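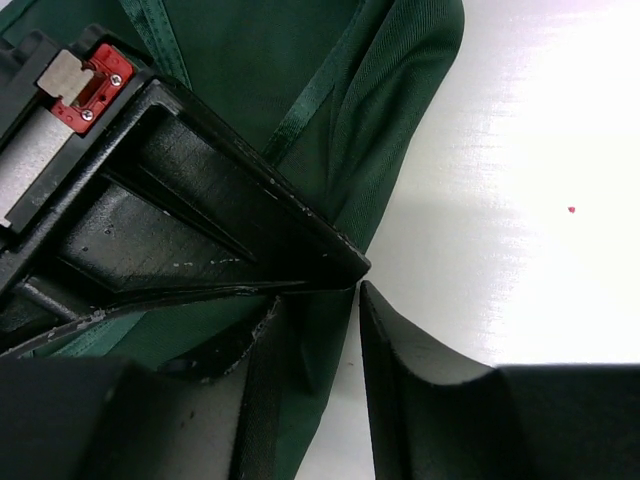 Green fabric under the grippers at the Novon folding cell. Scuffs and chips show along the edge of the black gripper piece.

The fault that stopped the folding line at Novon for most of March left no mark on the robots. It left marks on the clothes, small pulled threads near the hem, and a customer found them first.

Novon runs a garment returns plant outside Stultilport. Items come in, get checked, and go to robot cells for folding. The cells were built by Grolent, and each one carries a camera near the gripper so the software can find an edge of cloth before the fingers close.

When the complaints arrived, the plant went back through a batch of 1658 items and found 139 with snags. Almost all were ribbed or heavily stitched. Flat cotton had gone through clean.

The first suspect was grip force, and the technicians turned it down. Items then slipped out halfway through a fold, and the snags kept coming. The second suspect was the table. A glossy white surface throws a lot of light back, and the software sometimes lost the border between cloth and glare. That explained a few bad grabs, but the damage also turned up on folds the system had scored as perfect.

The answer came from Karamanlidis, a small repair shop that was sent a set of worn fingers. Under a magnifier, the contact edges had fine burrs where the finish had broken down. A rib or a raised stitch could catch on a burr as the finger slid under a fold. The maintenance plan called for a check of the fingers every 500 hours, but it asked only for alignment and loose screws. It had no line for the surface.

Novon now checks the edges every 400 hours by drawing a scrap of knit cloth along each finger. If it catches, the finger comes off and is polished or replaced. Grolent has added the test to its manual.

The glare is still a problem. A matte table top is on order, and until it is fitted the cells run ribbed items at half speed.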